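May - rope notes, morning, screen corner

Back on the mottled braided cord. Gwendolyn wants the coiling write-up done before the Jankauskaitė lot goes out, so this is mostly for her.
Ends fray faster than I'd like. No whipping on them yet, need to decide tape or thread.
Bundle in the middle, an end worked out to each side.

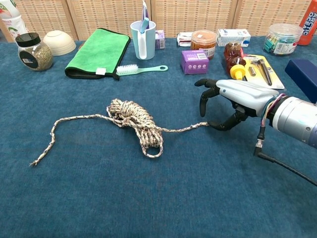
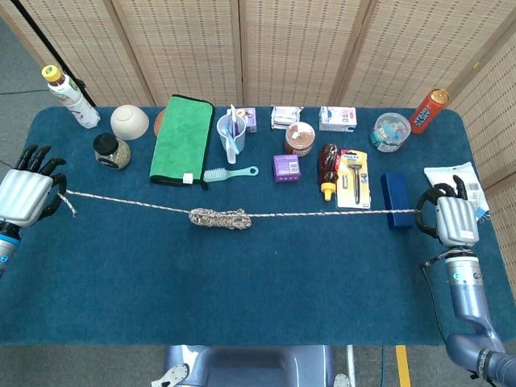 Coiling, what to try next

- Whip both ends first. Waxed thread, 30 turns is overkill, do fewer and see.
- Flake the cord out full length before coiling. Skipping this is how we get the knot in the middle, every time.
- Find the loop that hangs out of the bundle and follow it back. Dont pull the ends hard, it just bites down.
- Coil clockwise, half twist per turn. Finish with 3 wraps and a tuck.
- Repeat 4 times, same cord, then swap.

Other

Pattern on this braid is pretty but lousy for tracing by eye, the flecks all run together. Plain cream from Trirkolell would be easier to folow. Ask what they have in the same thickness.

Back row: leave the jar and bowl where they are for now, Gwendolyn Wojcik still needs them for the shelf list. Tidy after.

Nimley sample took more than 2 tries to undo yesterday - same trouble, too tight at the top of the coil. Compare with this one once the ends are done.

Thread is in the drawer under the scale. Low, order more.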